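Tondemia Releases Orkonico 2, a Grasp Planning Package for Two-Arm Robots Handling Irregular Items

July 2026

Tondemia today released Orkonico 2, the second major version of its grasp planning and motion control software for robots with two arms and parallel grippers. The release adds a contact planner for items with hard, uneven shells, a new method for picking from bowls and other open containers, and a replay tool for checking failed grasps.

Most grasp planners score a candidate grip by fitting flat or gently curved surfaces to depth data. That works for boxes and bottles. It works poorly on a pile of items with claws, legs and overlapping parts, where one object is hard to separate from the next. Orkonico 2 drops the surface fit for such piles. It looks for pairs of contact points that the fingers can reach without touching the container wall, then ranks them by the expected force needed to lift.

The planner was tuned on a set of 2,349 recorded grasp attempts, of which 1,105 were made on shellfish. All attempts were recorded on tabletop setups at the company's test site, with everyday objects left on the table so that the motion planner had to work around them. 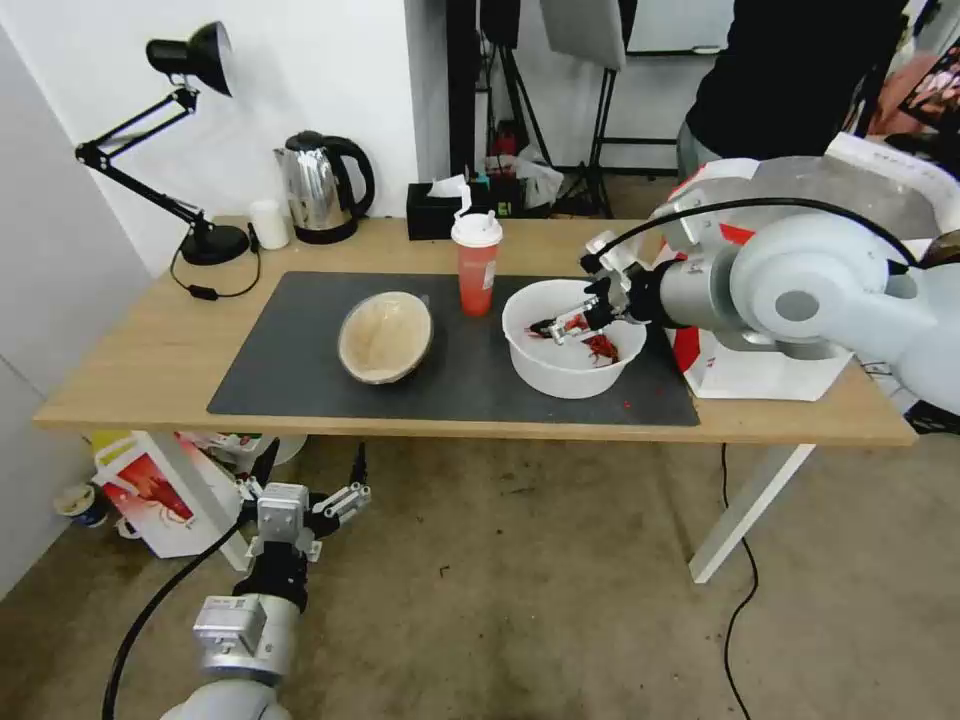
The right arm grips a crayfish in a white bowl during work with Orkonico 2. The woven bowl and the orange-red cup share the mat.

"Bowls are awkward because the rim blocks most of the good approaches," said Brisa Zamudio, who leads perception at Tondemia. "The old version would find a sound grip and then reject it at the path check. The new one does both checks in the same pass, so we throw away far fewer candidates."

Finger force is now set per contact and updated while the gripper closes. Users can cap it in the configuration file. The default cap is low and should be raised for heavy items.

The replay tool, named Dornska, stores joint positions, camera input and planner output on one time line. An engineer can step back to the moment a grip was chosen, change a setting and run the planner again on the same data with no robot connected. Dornska reads logs from the previous version, but force data will be missing from them.

"We spent a lot of hours reading text logs next to video," said Crisóforo Tovar, software lead for Orkonico. "Dornska started as an internal script for that job."

Known limits in this release: transparent containers are not supported, and the two arms cannot yet reach into the same container at once. A fix for slow startup with more than one depth camera is planned for August.

Orkonico 2 is available now to current license holders through the Tse package server. Configuration files from the previous version must be converted with the included script before first use.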